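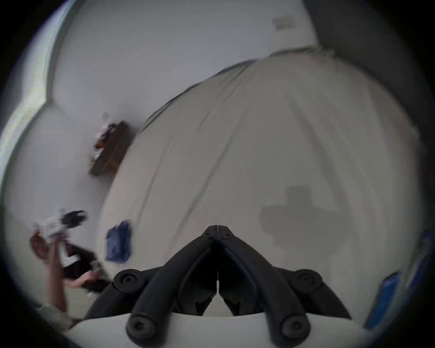 Bożena Wasilewska asked whether a regimental war diary should be entered as one record or as a separate record for every day, and remarked that the previous edition of this guide left the matter open. The present section replaces the earlier text. A war diary is entered as one parent record, with a child record for each dated entry.

Section 5. Entering War Diaries and Unit Records

This section applies to Rilto, the cataloging program supplied by Tredell to military history libraries and regimental archives. Users must hold Editor rights before starting. Readers who only wish to search the catalog should consult Section 2.

5.1 Creating the parent record

1. Open the Records menu and select New, then War Diary.

2. Enter the name of the unit as it is written on the cover of the original. Do not modernize the spelling. Later names of the same unit are entered in the Also Known As field.

3. Enter the first and last dates covered by the diary. Where the last pages are missing, enter the date of the last surviving entry and check the box marked Incomplete.

4. Select the parent formation from the list. If the unit changed formation during the campaign, add a second line for each change, with its date.

5. Select Save. The program assigns a record number, which cannot be edited afterward.

Note: Notes in the Remarks field are limited to 2000 characters. Longer commentary should be attached as a separate document.

CAUTION: Do not create a parent record for a single loose sheet. Loose sheets are entered under Section 6, even when the diary they came from is known.

5.2 Adding daily entries

1. With the parent record open, select Add Child.

2. Enter the date of the entry. Where the writer gave only a day, take the month from the nearest dated page and place it in square brackets.

3. Enter the location in two fields. The first holds the place name as the writer gave it; the second holds the modern name, chosen from the gazetteer. Leave the second field blank if the place cannot be identified with confidence.

4. Record losses only where the writer states them. Figures from published histories belong in the Remarks field, with the source named. This rule matters most for retreats and sieges, where a diary and the later official account often disagree - sometimes on the date as well as the number.

5. Mark the hand. If a second officer took over the diary, select New Writer on the first entry in the new hand.

6. Repeat steps 1 to 5 for each entry, then select Close Group.

Note: In the Shen papers, which served as the test collection for this edition, one diary of 212 entries passed through the hands of several writers. Remigiusz Szczepańska has prepared a worked copy of that diary, available from the Training menu.

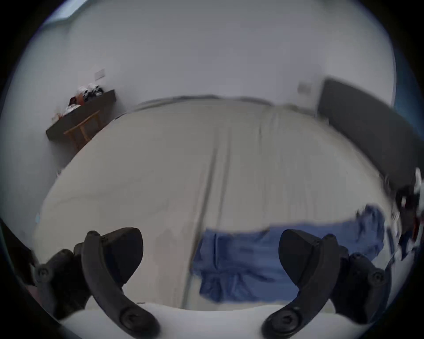
5.3 Linking entries to maps

1. Open the daily entry and select Link Map.

2. Choose a sheet from the Pokeo map module. The module must be installed separately; see Section 9.

3. Place the marker at the location named by the writer. If only a direction of march is given, use the arrow tool.

4. Enter the date of the map sheet. A sheet printed after the action may be linked, but the Later Sheet box must be checked.

5. Select Save Link.

CAUTION: Deleting a map sheet removes every link made to it. Export the links first.

5.4 Error messages

Error 29 appears when a daily entry falls outside the dates of its parent record. Correct the parent record before returning to the entry.

Section revised May 22, 2019.

Sign up for the Tredell newsletter to receive notice of new editions of this guide. You may unsubscribe at any time.

Contact Support | © 2019 Tredell | Back to top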